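Search this site
Enter keywords

Favonano thin-film group: progress report to the Greenwood fund
6 December 2018
4 min read

Dear Clodagh,

Thank you again for your patience over the autumn, and for the kind note you sent after the furnace trouble. We have had a good few weeks since then, and I am glad to be writing with more to tell you than last time!

As you will remember, the grant pays for our work on perovskite solar cells that can be coated in ordinary room air, without a glove box. Wubit Tesfamariam has now coated 123 small cells with the new ink, and the best of them reached an efficiency of 15 percent in our own lab under the lamp. We would like to see that number checked elsewhere before anyone gets too attached to it, so three cells have gone to Vavent for outside measurement. Their results should reach us before the end of December.

The aging test has been slower going. Our target was 1,000 hours under steady light, and the first batch fell well short – the edge seal let moisture in, and the films turned yellow from the corners inward. Ayuba Zakaria has switched to a softer sealing resin and a wider border, and the second batch is under the lamps as I write. I would rather not guess at the outcome, but the corners still look dark and even, and we check them every morning before coffee.

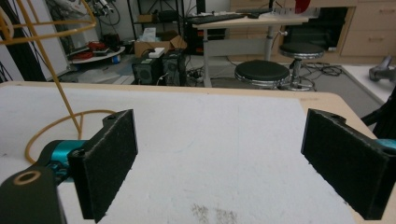
Padded gripper fingers over a white-covered tabletop.

On spending, we are a little under budget for equipment and a little over for glass, mostly on account of the fluorine-coated sheets going up in price. Notburga Plattner has sent the full figures to your office separately, and she is happy to go through them by phone.

Next we plan to finish the second aging run, try the ink on larger plates, and begin the write-up. If you are passing through, do come and see us.

With warm thanks,
Milagros Figueroa

Recent items
Drilulora: first notes on a lead-safe backing layer
Choosing a sealing resin for small cells
Summer student projects at Favonano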